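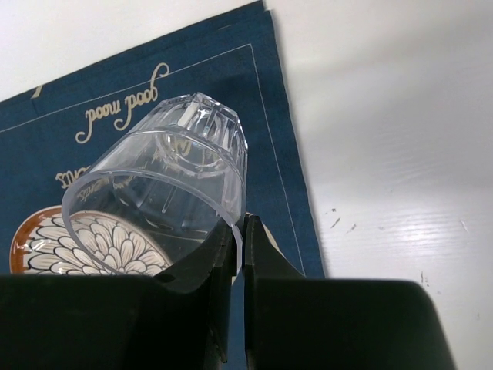
How to set up a glass-handling test for a home robot arm (and what to expect)

Posted October 6, 2026
Filed under: chores, grippers, kitchen

Quick one, written between runs. People keep asking if a robot can clear a table yet. Short answer, sort of. Long answer, set up the test below and find out for your own kitchen, it takes an afternoon.

I do this with a two-finger parallel gripper on a Skakeck arm, wrist camera, nothing fancy. Control software is Lulero. Most of it carries over to other arms. If your gripper is suction only, skip this page, glass rims and suction cups is a whole other post.

What you need

An arm that can reach across a place setting
Two-finger gripper, flat fingers, some way to limit the force
Wrist camera
Drinking glasses you don't love
A placemat, patterned if you have one
A tray or rack for the drop-off
Broom. Shoes too.

Why drinking glasses

Mugs are easy. Bowls are mostly easy. Clear glass is where it falls apart, the camera sees straight through it to whatever is underneath. Faceted is worse again — every panel throws its own little highlight, and the pattern on the mat comes through bent and magnified. Put a glass over a printed flower and you get petals in places there are no petals. A depth sensor will happily report a hole.

So that's the test. If it handles faceted glass on a busy mat it'll handle the plain tumblers.

Step 1. Set the table

White or light table, dark mat on top. Mine is navy with gold script on it, "good mood", plus a printed plate with a brown-orange rim. Good distractor, that plate. The first model I ran kept trying to pick it up.

Set the mat at an angle. Don't square it to the arm, nobody's table is square at the end of dinner. Wipe up crumbs or don't, but do the same thing each run.

Step 2. Pick your start pose

Three I use:

Upright, open end up. Baseline.
Upside down, the way it sits in a cupboard.
On its side. Leave this till last, they roll.

Write down the pose for each run. I lost a week of notes by not doing this.

Step 3. Set the grip force

Start low. Lower than you think. On the Lulero panel I begin at 34 on the force slider, which has no units and means nothing on your machine, but it's the bottom third. Go up in small steps till the glass stops slipping, then stop.

Pinching by the rim is the tempting grasp, one finger in, one out, the thin edge between them. It works with a tiny bit of force. It also lets the glass swing, so an upside down glass ends up tilted with the base off to one side, and you're holding maybe a fingertip of contact. Fine for a short lift. Not fine for a trip across the kitchen.

Grasping around the body is safer if your fingers open wide enough. Facets help here, flat finger on flat panel. Check your max opening against the widest part of the glass before you teach it anything.

Step 4. Teach the pick

If you're recording by hand (teleop, or moving the arm yourself) do 60 clean demonstrations before you train. I've tried with less and got an arm that hovers. Move the glass between every demo. Turn the mat. Change the lights at least once, a bright patch on the table throws it off more than youd expect.

Keep the demos slow near the glass and normal speed everywhere else.

Watch the wrist view while you record. Big fingers hide a lot. On mine they fill most of the lower part of the picture and the contact point is a small spot in between, so check you can still see the rim when the fingers close. If you can't, re-angle the camera now. Not after 60 demos. Ask me how I know.

Step 5. Teach the place

Harder than the pick, everybody skips it. The arm has to know where the bottom of the glass is, and with a rim pinch the glass may be hanging at a tilt. Two ways out:

a) Lower slowly until the force reading jumps, then open. Crude, works on a flat tray.
b) Straighten first against a soft stop. I use a folded dish towel at the edge of the tray.

Open the fingers slowly. Fast opening flicks the glass over.

Step 6. Run it and count

Let it go on its own, keep a hand near the stop button. Score each run as picked, placed, dropped, or gave up. "Gave up" matters, an arm that quits politely is better in a kitchen then one that keeps trying.

My last batch was 511 runs over all three poses. 332 ended with the glass standing where it should. Upright was most of the good ones. Side-lying was bad, no surprise.

Common problems

Fingers close on air: depth is wrong. Add a fixed height for the rim, or train from color images only.

Goes for the printed plate: more demos with the mat turned and the plate half covered.

Glass slips when lifted: add thin silicone pads before you add force.

Glass rotates in the grip: you're pinching too near the edge. Go deeper.

Loses the glass halfway down: reflections, usually. Move the lamp.

So can it do the dishes

Not by itself, not in mine. It can move one glass at a time, slowly, with me standing there, and a person clears the whole table in the time it takes to do two. The Nieminen gripper is supposed to be better with thin rims, and a friend swears by the Iria fingertips, but I haven't run either so no opinion.

Next up is stemware. Need to buy cheaper stemware first.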